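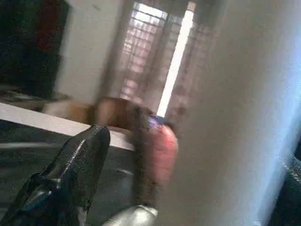

Chapter 7
Grasp Loss and Unintended Release

7.1 Scope of the Chapter

Earlier chapters treated the grasp as a fixed condition: once the fingers close, the object moves with the hand. In service, this condition fails often enough that it has to be designed for. This chapter deals with the loss of a held object during transfer, with the faults that cause it, and with the steps a controller should take once a loss is suspected. It is limited to two-finger grippers working at tables and benches in occupied rooms.

The reader should be familiar with the friction cone (Section 4.3) and with the definition of a protective stop (Section 5.6). Dynamic regrasping is left to Chapter 9.

After working through the chapter, the reader should be able to:

separate slip, ejection, and commanded release from a force and position log;
calculate the least grip force for a given arm acceleration;
explain why a wrist camera may give poor data at the moment it is needed most;
write a recovery sequence that does not create a second hazard.

7.2 An Opening Case

The Ositz trial is used throughout the chapter. A single arm was installed in a furnished room and assigned to clear household items from a table into a bin on the floor. The arm was fitted with a Lu two-finger gripper and a wrist camera. Grip force was limited to 30 newtons so that soft items would not be crushed. The control software was Rokero, in the version that had been passed for unattended use.

On a Saturday, during cycle 3845, the arm picked up a ceramic mug by its rim, raised it, and began the lateral move toward the bin. The mug left the fingers before the arm reached the table edge. It struck the floor and broke. The arm continued along its path, opened over the bin, returned, and logged the cycle as complete. It then carried out 10 further cycles over a floor covered with fragments. A person entering the room stepped on one of them and was cut.

The injury was minor. The case is of interest for the order of events, which is set out below as the investigators reconstructed it.

First, the fingers closed on a glazed surface at a shallow angle. Measured force rose to the limit and stayed there, and the controller accepted this as a firm grasp. Force alone does not establish that contact is sound. A rim held at the fingertips can produce the same reading as a wall held across the full pad.

Second, the lateral move was run at the speed set for light, soft items. The object class had been chosen from a single camera view taken before contact, and it was not checked again after the lift.

Third, the force signal fell to zero when the mug left the fingers. Rokero applied a smoothing filter to this signal and tested it only at the end of each path segment. By then the gripper had received its open command, and a reading of zero was expected.

Fourth, the camera recorded the loss, but the images were not used. Frames taken during fast wrist motion were marked as blurred and dropped. The rule was reasonable for object recognition, where a blurred view leads to wrong labels. Applied to grasp checking, it removed the only remaining source of evidence.

7.3 Terms

Slip is relative motion between the object and the finger pads while contact is maintained. Slip may stop without action by the controller, or it may lead to loss.

Ejection is a rapid loss of contact caused by the grip force itself, as when fingers close on a tapered or rounded surface and push the object out. Raising the force makes ejection more likely.

Commanded release is an opening of the fingers on instruction. A release is unintended if the instruction was issued in the wrong place, at the wrong time, or on the basis of a false state.

Silent loss is any loss that the controller does not register. The Ositz event was a silent loss. In risk assessment it is graded separately from a detected loss of the same object, as the machine keeps running and the hazard may grow with each cycle.

7.4 Views from the Wrist

A camera carried near the fingers sees the contact area from close range, but it shares every motion of the hand. During a turn of the wrist the whole view tilts, table edges run diagonally, and items at rest are smeared along the direction of travel. The fingers, being fixed relative to the camera apart from their own opening and closing, can remain fairly sharp in the same frame.

This difference is useful. A held object should move with the fingers and should therefore show less blur than the background. If a region that was sharp between the fingers becomes blurred, or is replaced by background, a loss should be suspected. The test does not require the object to be identified.

The Truststead guidelines, which were drafted after the trial, call for 2 independent signals before a transfer may be logged as complete. Finger position and motor current do not count as independent if both are read through the same driver board. Section 7.5 examines which pairs of signals meet the requirement, beginning with finger position and wrist force.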